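Walkers and an appeals assistant wanted for the Brurley charity walk
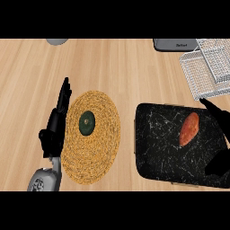 A round woven placemat on a wooden tabletop.

Filed under: Giving & Causes > Get involved
Print this page | E-mail to a friend

Brurley Walks is looking for 84 walkers and one paid appeals assistant for this year's walk in July, which raises money for families who have lost their homes to flooding in the villages below Gunow.

We should say at the outset that some of us had doubts about holding another walk. Charity walks are easy to announce. People get a T-shirt, somebody important cuts a ribbon, a large sum is read out, and a year later it is hard to find anyone who can tell you where the sum went. Our own first walk was not much better. The accounts were late, and two of the firms that had pledged money from the platform never paid it. We have changed how we work, and we would like people who will hold us to it.

The walk

The route runs 7 miles from Brolow to the market square in Brurley, mostly on pavement, with one steep stretch after the old quarry. You do not need to be fit in any special sense. You do need to be over 18 and able to finish in daylight.

Each walker is asked to bring in £500, either in sponsorship or as a gift from an employer. We know that is a lot. If you can't see how you would reach it, write to us before you sign up. There are no T-shirts, medals or goody bags. Lunch is soup and bread, paid for by the Lương family restaurant on Station Road, who have asked not to have a banner and won't be getting one.

Company teams are welcome, up to a point. We will not take more than 3 people from any one firm, and managing directors walk at the same pace as everyone else — no lead car, no speeches at the start. A company's pledge will be announced when the money has reached our account. If your marketing department finds this awkward, there are other walks.

The job

Appeals assistant, part-time, two days a week, from the start of May to the end of September. £13.80 an hour. Based at our office above the library in Brurley, with some work from home by agreement.

You will chase pledges, answer letters from walkers, keep the sponsorship ledger and help write the report on what was spent. The chasing is the greater part of it. You will report to Ingeborg Haberkorn, who runs the appeal, and work alongside Mei Begay, our contact with the families.

We want someone who can add up, write a plain letter and ring a busy person a fourth time without being rude. Experience in a charity is useful but we have met plenty of people with ten years of it who could not produce a receipt. Please don't tell us you are passionate. Tell us about a time you noticed that a figure was wrong, and what you did next.

What happens to the money

Grants go to households for rent, bedding, school costs and repairs. Mei Begay visits each family before a grant is agreed and again three months later. The full list of spending, without names, will be on this site before Christmas. "Raising awareness" does not appear in the budget. Whether awareness has ever dried out a kitchen we leave to others.

How to apply

Walkers: ask for a form at the office or by e-mail, and say which firm you work for if you are coming as part of a team.

Job applicants: one page about yourself and two referees, addressed to Ingeborg Haberkorn. No CVs longer than two sides. We will reply to everyone, including those we turn down.

Posted 16/03/2025

7 comments | 84 shares
Print this page | E-mail to a friend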